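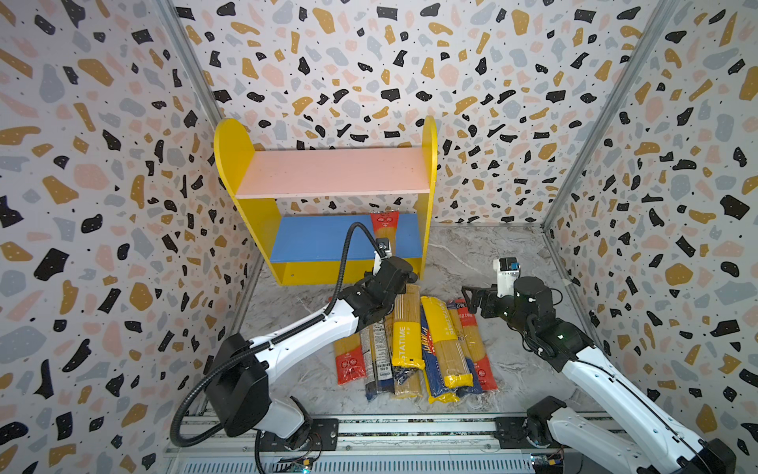

Foto: Ratree Nakpan

Grundpreis bei Teigwaren nach Update falsch
Status: gelöst
Bereich: Dafis Warenwirtschaft, Schnittstelle zum Onlineshop
Gemeldet von: Yoga Pillai, Wilstead Feinkost
Bearbeitung: Kanyarat Nuchit

Beschreibung
Seit dem Update im März zeigt unser Shop bei einem Teil der Nudeln einen falschen Grundpreis an. Der Verkaufspreis stimmt, nur die Zeile darunter nicht. Betroffen sind Spaghetti, Linguine und Lasagneplatten, bei Reis und Hülsenfrüchten ist alles in Ordnung. In Dafis selbst steht der richtige Wert. Auf den gedruckten Regaletiketten auch.

Insgesamt haben wir rund 2.000 Artikel im Shop, von Hand prüfen geht also nicht. Cache im Shop habe ich geleert, Browser gewechselt, keine Änderung.

Rückfrage Support, 09:40 Uhr
Bitte einen betroffenen Artikel in Dafis öffnen und im Reiter »Mengen« nachsehen, was unter Inhalt, Einheit und Bezugsmenge eingetragen ist. Außerdem brauchen wir das Exportprotokoll vom letzten Nachtlauf (Extras, Protokolle, Shopexport).

Antwort Kunde, 10:15 Uhr
Inhalt 500, Einheit g, Bezugsmenge leer. Bei den Linsen steht dort 1 kg. Protokoll hängt an. Darin kommt die Warnung »Bezugsmenge nicht gesetzt, Standard verwendet« sehr oft vor.

Analyse
Die Bezugsmenge wurde bis zur vorigen Version aus der Warengruppe übernommen, wenn sie am Artikel fehlte. Die neue Exportroutine liest nur noch den Artikel. Ist das Feld leer, setzt sie den Standard 100 ein, der Shop rechnet aber weiter mit Kilogramm. Daher ist der angezeigte Grundpreis um den Faktor zehn zu niedrig.

Die Etiketten laufen über einen anderen Weg und greifen noch auf die Warengruppe zu.

Vorgehen
Stapelbearbeitung öffnen, Filter »Bezugsmenge leer« setzen, Warengruppe Teigwaren auswählen. Wert 1, Einheit kg eintragen und speichern. Danach den Shopexport einmal vollständig starten, der Teilabgleich erkennt die Änderung nicht. Der Lauf sollte außerhalb der Geschäftszeit stattfinden.

Rückmeldung Kunde, 16:30 Uhr
Stapelbearbeitung ist durch, Export auch. Teigwaren stimmen jetzt. Bei 7 Artikeln steht gar kein Grundpreis mehr, das sind alles Geschenksets mit gemischtem Inhalt. Ist das so gewollt?

Support
Ja. Bei Sets mit der Einheit »Stück« gibt der Export keinen Grundpreis aus. Ticket wird geschlossen.
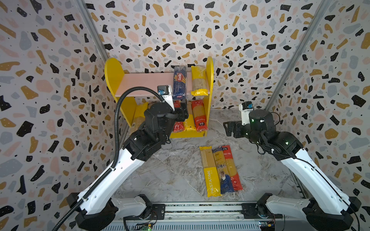
Fiorella Marras: Wir hatten dasselbe bei Mehl und Zucker. Die Stapelbearbeitung hat funktioniert, allerdings erst, nachdem ich die Artikelsperre für den Shop aufgehoben hatte. Bei gesperrten Artikeln speichert Dafis ohne Fehlermeldung nichts ab. Vielleicht könnt ihr das oben noch ergänzen.

Nachtrag Support
Danke, trifft zu. Vor der Stapelbearbeitung bitte die Spalte »Shopsperre« einblenden und gesperrte Artikel freigeben. Eine Meldung dazu ist für Version 5 vorgemerkt.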